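The Ferry to Vernside

My grandmother kept the ferry tickets in a tin box, and when she died the box came to me. Inside were 48 tickets, all for the same crossing, from Zaltulura to Vernside, all one way. I could not understand it. She had lived in Zaltulura her whole life and she was afraid of water.

I decided to go across in November, when the tickets are cheap. The woman in the ticket office looked at my old tickets for a long time. She said they were still good, because the company had never written a last date on them. I gave her one and kept the others.

The boat was called Hunda. It was small and smelled of oil and soup. There were few passengers, and they all sat inside with their coats closed. I stood outside, because I wanted to see what my grandmother did not want to see. The water was gray and very calm. I thought about the mornings when she folded my clothes for school and told me that a person should always have clean shirts ready, in case there was a journey. There was never a journey. The shirts became small and went to my cousins.
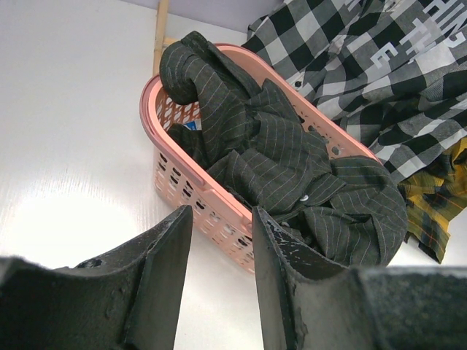
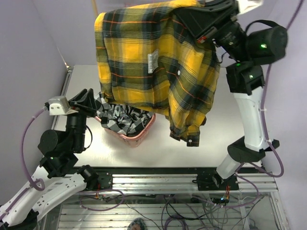
In Vernside the rain had started. I walked up the only street and came to a shop with the name Ó Dálaigh painted over the door. The man behind the counter was very old. I put the tin box in front of him and opened it, and he did not touch the tickets, but he put on his glasses.

"She wrote that she would come in spring," he said. "Every year she wrote it."

"And you answered?"

"I sent a ticket."

He went to the back room and returned with a bundle of letters. I knew the handwriting before he gave them to me. It leaned to the left, like a person who walks against the wind. I asked if he was angry with her. He thought about it and began to make tea, and he put three spoons of sugar in my cup without asking, the same as she always did.

The last boat left at six. I heard its horn from the shop, and I looked at the box on the counter, where the tickets were all for the wrong direction. He moved the chair closer to the stove and I sat down and took the first letter from the bundle.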